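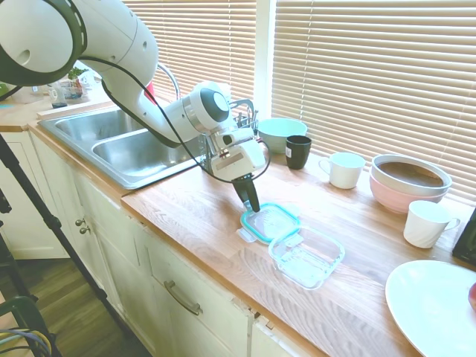
I have now been a tenant in Dunholm for ten months, and a friend who will move here in May asked me to write down how I found my flat. I write it on the blog so that I can send the link to others too. Please remember that I describe only my own case, and that I am not a lawyer.

When I came, I thought that renting would be simple. In my country you meet the owner, you drink a coffee, you sign two pages and you get the key. I had saved what I believed was enough, and I had a letter from my employer. I gave myself 2 weeks in a guest room above a bakery. It became five.

The first difficulty was the word "references". The agency wanted one from my previous landlord, in English. My previous landlord was my aunt. I translated her letter myself, but they didn't accept this, so I paid for a proper translation of a letter in which my aunt says that I am tidy and that I should telephone more often. The second difficulty was that I had no credit history here. For this they asked either for a guarantor who owns a home in this country, or for several months of rent in advance. I had no guarantor, and I did not want to give so much money to people I had met one time.

I saw seven flats. The one I remember best was on Hevulach Road, on the top floor, with a view of the hills and a bathroom which you could enter only through the kitchen. The agent called this "characterful" and I had to look up the word in the evening. Another was offered as "part furnished", and the part was a curtain rail. I learned to ask by e-mail before each viewing: what stays, what goes, who pays the water, and which kind of heating. Two agencies never answered, and I didn't go to their viewings.

Finally I found my place from a card in the window of the post office. The owner is Eirlys Craddock, and she lets the flat herself, without an agency. She asked me more questions than all the agents together, but they were normal questions. Do I smoke, do I play an instrument, do I mind the church bells. The deposit was 1,000 pounds and she told me on the same day where it would be protected, and sent me the certificate. I knew from reading that this should happen, and it made me calm to see that I did not need to ask.

Before I signed, I took the contract to Dwynwen Voyle, who sits in the library with an advice desk in the mornings. She read it with a pencil. She found one sentence which said that I must have the carpets cleaned by a professional company when I leave, and she advised me to ask for it to be taken out. I was very nervous to ask – I thought I would lose the flat. Mrs Craddock said "oh, that's an old form", crossed it out and we both wrote our initials beside it.

Then the inventory. It took us a whole afternoon. We wrote down the mark on the windowsill, the door of the wardrobe that doesn't close, the three keys, and the numbers on the gas and electricity meters. I would say to my friend: do not hurry with this page, even if the owner is kind and you are hungry.

What I would do differently is mostly the timing. I looked at flats before I had a bank account here, and so each time when somebody said yes to me, I was not ready. I also believed too much in the photographs on the websites. And I should have visited the street in the evening. Mine is quiet, but this was luck.

The rent will be discussed again after one year. Mrs Craddock already mentioned that it may go up a little, and I answered that I would like to have it in writing with enough notice, please. She said of course. I will write again when I know the number.

If you are also searching in Dunholm, the card window at the post office is changed in the mornings, and the library desk is free. Bring your passport and a copy of it.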